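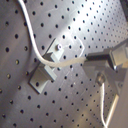
Biremis introduces Viladberg mounting plates and brackets for workshops and laboratories

April 23, 2026 — Biremis today announced the Viladberg line, a set of perforated metal plates and matching brackets for people who build fixtures, test stands and small enclosures. Orders open today through the company's own store and through Indel, which will handle distribution to schools and repair shops.

The plates are punched with small round holes in a regular grid, and the same grid is used on every size. A bracket that fits one plate fits all of them. The stepped gray bracket has a flat tab that takes a screw and a raised block next to it, so a part can be held clear of the surface while the tab stays flush.

The first release includes 3 plate sizes and 12 bracket shapes. Plates have a brushed finish and can be mounted upright, flat or at an angle. All brackets are matte and come in one color, light gray. Screws are packed with each bracket and can also be bought in bags.

"Our customers were drilling their own plates, and every one came out a little different," said Pin-yu Wan, product manager at Biremis. "They would move a part over by one hole and find the holes didn't line up. We wanted a plate you could take apart on a Tuesday job and use again on the next one without getting the drill out."

Wan said the bracket went through several versions during trials at the Bae workshop, where the plates were used to hold sensors, cable clips and small covers. Early brackets had a narrower base that turned under load. The production version has a wider base, and its edges are beveled so that cables do not catch on them.

Viladberg replaces the company's older slotted rails, which will be sold until stock runs out. Owners of the rails can order an adapter strip — part number 1549 — that lets both systems be used on the same bench. The strip ships separately from the plates.

Larger plates and a hinged bracket are planned for July. Drawings of the hole pattern are free to download for customers who make their own parts. Plates and brackets carry a warranty of 2 years.

Press contact: Pin-yu Wan, Biremis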